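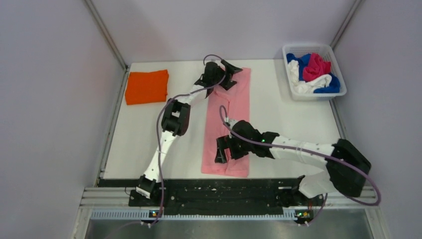 How long should a first interview last?
Plan for a fixed slot that is the same for every applicant, and leave a gap afterward for writing up your notes.

Unit 2: Structured interviews

A structured interview puts the same questions to each applicant in the same order. Write the questions from the job posting before you read any resumes. For the Hidbridge assignment, use 8 questions and score each one on the sheet.
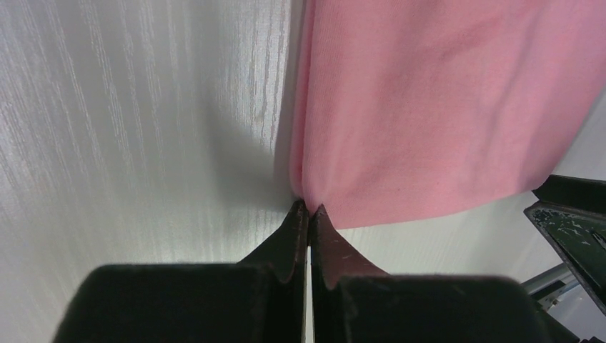 Fig. 2. Pink fabric with creases, close view.

Scoring is done alone. Interviewers compare sheets only after the last applicant has left. If two scores are far apart, go back to the written notes and read out what the applicant said.

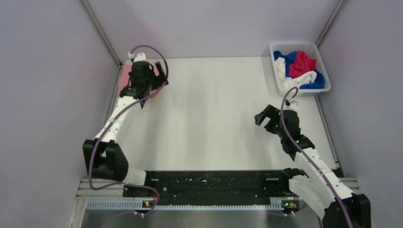
Photo: Conall McGrath / Sirkitz

Reference checks come after the interview and before the offer. Ask for the applicant's permission first. Keep to dates of employment, duties, and whether the employer would hire the person again.

The Brennan case in your reader covers a warehouse that had 172 applicants for 9 openings. Note how the first screening was done and who signed off on it.

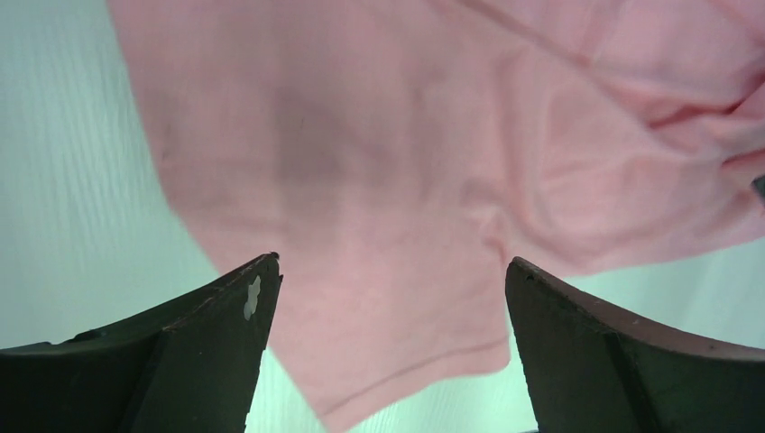

The hiring manager there kept no record of why people were turned down, so two of the complaints could not be answered. Bring your own draft of a rejection log to the next session, along with the Illeck reading.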